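Have you ever wondered how a robot learns to put away socks? Somebody has to show it first!

At Sesa, that somebody is Jaime Seixas. Jaime used to fold laundry for a living, 200 pieces a shift. Now the folding machine does the towels, and Jaime is a teacher – a teacher of robots! Jaime's team picks things up with a gripper they hold by hand, and a little camera records each move.

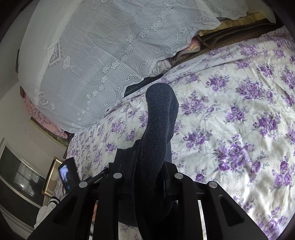 Socks are tricky. They bend, they flop, and they never land the same way twice. A robot needs to see lots and lots of tries before it gets the idea.

So did the jobs at Sesa go away? Some changed a lot. Faisal Dhanial went from carrying baskets to fixing the machines, and he needed 4 months of classes to do it. He misses chatting at the folding table, but his back feels much better!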